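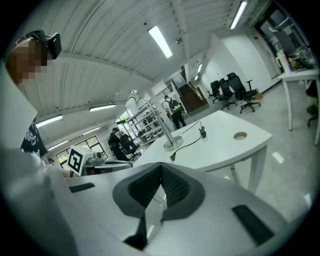 Kofi Gbeho rang me before I'd even finished my coffee to say the left gripper had let go again, and that he didn't want anyone picking up a Lunel until we knew why. Fair enough! So I'm writing this one myself, in plain words, as the person at Vorero who signed off on the release.

We're recalling 646 Lunel hand-held grippers, all from the July batch. The fault is in the jaw return. After long sessions the spring catch can stick half open, and then it snaps shut with no warning (I've had it happen to me, and I said a word I won't print). One operator got a pinched finger and a bruise. She's fine, but I'm not going to call that minor.

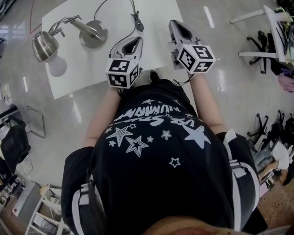

Onyekachi Olaniyan asked the question we should have asked months ago, namely why our bench test stopped at 200 cycles when a working day goes well past that. We ran it again, properly this time, and the first catch stuck at cycle 3245. The part came from our supplier, Tiwari, but the test plan was ours, so the miss is ours too.

If you've got a Lunel from that batch, please switch it off, unplug it and leave it in its case. Don't try to free a stuck jaw with your fingers. We'll pay the postage both ways and fit the new Bident catch at no charge, and you should have your unit back within 10 working days of it reaching our service centre. Grippers from earlier batches use a different catch and aren't part of the recall.

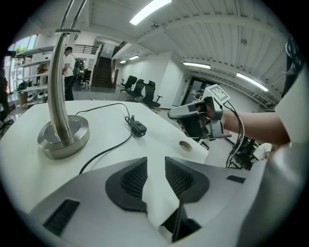 Lunel hand-held grippers at a work table. Photo: Vorero

Got a question, or a sore thumb we haven't heard about? Ring the Vorero service desk and ask for the Lunel recall.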